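Zultley Enamel Touch-Up Kit for Metal Sinks, Tubs and Bins

$22.00
In stock, ships from our Kassab Street shop
Colors: Briton Gray, Clitau Blue, Plain White

I started mixing this stuff for myself, if I'm being truthful. I had an old utility sink in the garage that I loved and my family hated (ugly, chipped, weighs as much as a pony), and every paint I tried on it peeled off in sheets by the end of the summer. So I called up my friend Benjie Lacson, who used to mix coatings for boat trailers, and we spent a lot of evenings making a mess. The fifth batch stuck. We named it after the street he grew up on and started selling it out of my front room!

What you get in the box: one 5 oz can of enamel, one small bottle of hardener, two foam brushes, a scuffing pad, a pair of gloves and my instruction sheet. Please read the sheet. I know, I know.

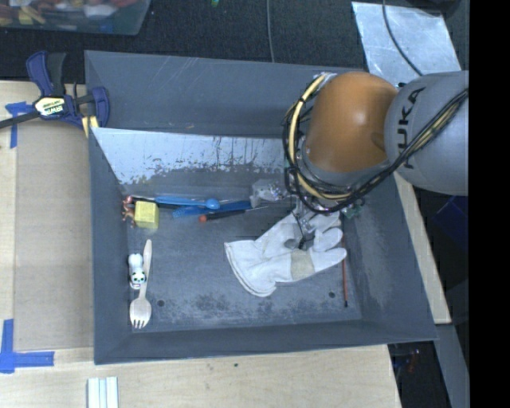 Prep is where most people go wrong, and I get a lot of email about it. Wipe the whole thing down with dish soap and hot water, rinse it, and leave it overnight. Then go over it with the pad until the shine is dull. If your metal has a pale, shiny worn patch with a ragged border running into darker gray, like the panel under the back wall of that bin, spend most of your time along the border and work outward. Fine scratches up near a top edge only need a light pass. Tape over any holes you want to keep open.

Mix only what you can use in 22 minutes. After that it gets stringy and you'll be picking it off the brush. Two thin coats beat one thick one every time, and I leave four hours between them. The room should be near 70 degrees, so a June weekend is great and a cold basement in winter will make you sad.

One can covers almost 61 square feet in a single thin coat, so plenty for a laundry sink with some left over for the dog's tub.

Please don't use it on anything that touches food, or on a grill or stove. It isn't made for that and I'd feel terrible.

"Did my mother's old washtub in Clitau Blue and now she wants the mailbox done too." Kiri Hapeta

Returns: unopened cans any time, opened cans call me and we'll talk. Extra hardener is $5 a bottle. Brushes sold separately, see the Brushes page.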